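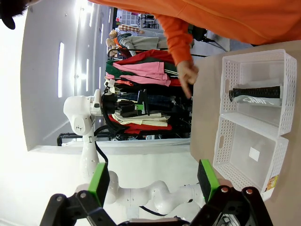 A basket-sorting station seen from a gripper, with a second arm and, behind that arm, a rack of clothes.

Demonstration gathering is the work of recording examples of a task so that a robot can learn to carry it out. Each example, called a demonstration or an episode, pairs what the robot's cameras saw with the movements its joints and grippers made at the same moments. A learning system studies many such pairs and tries to produce suitable movements of its own when it meets a similar view. The approach is also known as learning from demonstration or imitation learning.

The idea is wonderfully direct. A person who can't write a line of code but knows how to fold a shirt can pass something of that skill to a machine, and the machine's behavior improves or gets worse with the quality of the examples it is given.

Methods

In teleoperation, a person steers the arms through a pair of handheld controllers or through a smaller copy of the arm. In kinesthetic teaching, the person takes hold of the arm and guides it by hand. A third family of methods does away with the arm altogether and has people carry a gripper with a camera on it, so that recording can go on in kitchens, stores and workshops.

Each has its charms. Teleoperation gives a record that matches the robot exactly, joint for joint. Hand guiding is easy to pick up but can put the teacher's own arms into the camera view. Handheld grippers are quick and cheap, though their records must be translated to fit a real arm, and some motions that come easily to a human wrist are out of an arm's reach.

Cameras and views

Most stations combine a fixed overhead camera with one on each wrist. The wrist view is prized for close work, as it shows the fingertips and the object between them at large scale. It also swings and tilts with every movement of the arm, and the room may appear sideways for long stretches. People new to the field often find these recordings dizzying. Learning systems cope with them very well, provided the camera stays fixed in relation to the fingers. A mount that has slipped by even a small amount can spoil a whole batch.

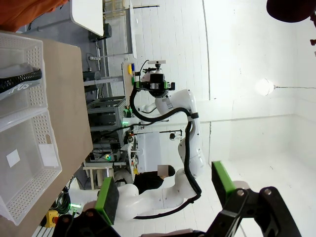
Sideways wrist view of a two-arm station. Perforated baskets stand on the table at left, with shelving and equipment beyond.

Colored fingertips are a popular touch. Bright green pads, for instance, stand out against black metal and pale tabletops, and a reviewer can tell at a glance if the jaws are open.

The Julthorpe baskets

A much-loved teaching case is the Julthorpe set, put together by Lucie Sandhu and Manon Pelletier over one long winter and finished in March. It holds 1,740 episodes of two arms moving household goods between plastic baskets. Almost 300 more were recorded and then left out, mostly for dropped objects or for pauses in which the operator was plainly deciding what to do next.

Pelletier argued for keeping some of the fumbles. An arm that has only ever seen perfect grasps, she wrote in the notes to the set, has no notion of what to do after a bad one. The released version therefore includes a folder of recoveries, in which an object slips and is picked up again - and this small folder has been borrowed by more projects than the rest of the set put together.

Variety

Repeating one motion from one starting position teaches very little. Operators are asked to shift the baskets, swap the objects, change the lighting and vary the order of the steps. Backgrounds matter too.

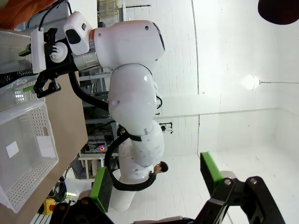
A system trained in a single tidy corner may come to rely on a shelf or a lamp that has nothing to do with the task, and then falter when the station is moved across the room. Sandhu's rule at Julthorpe was to change at least 2 things between one episode and the next. People walking past were left in the recordings.

Labeling and storage

Episodes are usually given a short written instruction, such as "put the hose in the near basket," along with a mark for success or failure. The Plavik format, used at Julthorpe, keeps the instruction, the video and the joint readings in one file. The older Ross format stores them apart and is still common for hand-guided recordings. Esura, a free viewing tool, opens both and can play all the cameras side by side, a real pleasure for anyone checking 900 episodes in a row.

See also: Teleoperation; Bimanual manipulation; Wrist camera; Parallel gripper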